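Slide 4. Power strips, and why I don't trust the switches

Ask who has a strip at home with a small switch beside each outlet. Wait for hands. Then ask who uses those switches. I expect fewer.

The Plevham leaflet promises savings of up to 59 dollars a year. I'd like to see whose house that was — mine came nowhere near it between February and now. 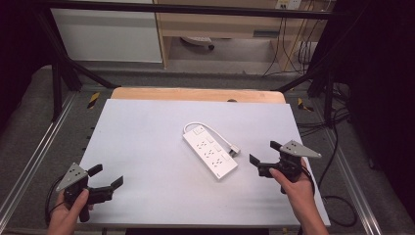

Old chargers draw very little when idle. A space heater is another matter, and it should go straight into the wall. Don't let Yamuna Kartha's question about surge ratings eat the time. Next slide: cord length.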